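Estthorpe Shared Kitchen: Frequently Asked Questions

Last updated in March

The kitchen is on the ground floor of the Bevska building in Estthorpe, at the end of the hallway past the mailboxes. Questions about booking, cleaning and storage come up most often, so those are first. 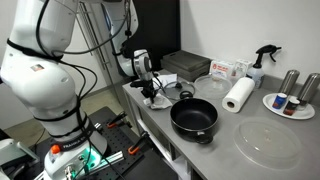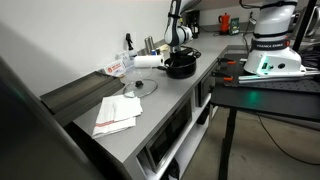

Who can book the kitchen?
Anyone who lives or rents work space in the building. Guests can come along, but the person who made the booking has to stay until the end.

How do I book?
Use the Floso calendar on the tenant site. Pick a slot, enter your unit number and wait for the confirmation email. If it hasn't come by the next morning, write to the office. Slots can't be held by phone.

How long is a slot?
Two hours, including cleanup. You can book two slots back to back if the second one is still open the day before.

What does it cost?
Residents pay nothing. Work space renters are billed $2 per slot on their monthly statement. There is no deposit.

How do I get in?
Your unit fob opens the door during your slot and for ten minutes before it. If the fob doesn't work, call the front desk at extension 1172. After 9 p.m. the call goes to the night line, and it may take a while for someone to come down.

Do I need to bring my own pots and dishes?
Basic cookware is provided. Bring your own knives, foil, baking paper and food containers. Please don't take shared items up to your unit, even overnight.

What about towels?
Clean ones are in the drawer left of the sink. Used ones go in the bin by the door and are washed weekly.

Can I leave food in the fridge?
Only on the labeled shelf, with your unit number and the date on it. Unlabeled food is thrown out on cleaning day. Raw meat goes on the bottom.

Is the oven gas or electric?
Electric. It runs a little hot, so check baked goods early.

Something broke. What now?
Put broken glass in the cardboard box under the sink, then report it to the office in room 103. We don't charge for ordinary breakage.

Can I sell food I make here?
No. The kitchen isn't licensed for it. The Alcantara commercial kitchen across the street rents by the half day, and you would need to ask them about their terms.

Can I cancel?
Yes, up to noon the day before. After that the slot counts as used. Three missed slots and your booking access is paused for a month.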